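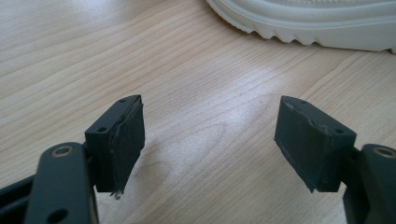

Household Storage, Unit 4 - Shoes
Futolberg Adult Learning, handout, June

Molded foam clogs go in a lidded box, one pair to a box. Check the vent holes first - grit collects there. 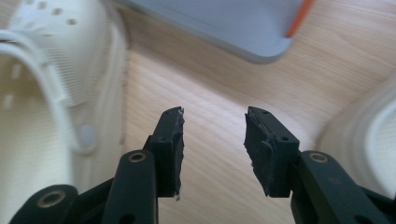 Fig. 2. White clog with round vent holes and heel strap.

Clear the table before you start. Set the box at the back with the lid on and lay the pair in front of it.
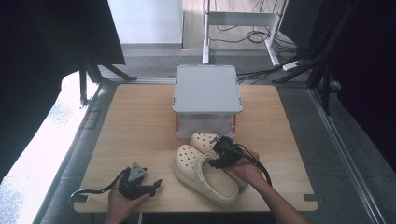
Fold both straps the same way, then pack heel to toe. Reading for next time: pages 51 and 52.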